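Groltis - Closer EP (Arkosine)

patchbay_lou
April 9, 2019
Anyone played this yet? 5 tracks, 276 copies on vinyl. Side A is the best thing Groltis has done. The title track takes two minutes to bring in a kick and I didn't mind.

mk_ruppert
I minded. Side B is the one I keep playing. The opener sounds like his old demos with more reverb.

patchbay_lou
Which demos? The August ones were all beatless.

tenfourths
Isamu Tsuji did the remix at the end, and that's the only one I'd play out. Rest is headphone music. Also my copy has a click at the start of side B, had to send it back.

mk_ruppert
Mine's fine. Agree on the remix, though it runs 3 minutes too long. 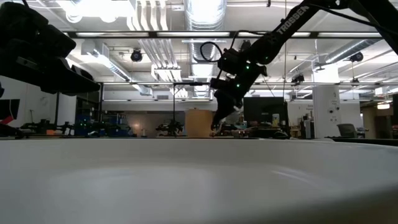

Would have cut it right after the second breakdown. The bass drops out there and never really comes back.

patchbay_lou
Disagree, the long fade is why I like it. Is the digital version the same length?

tenfourths
Shorter edit on digital.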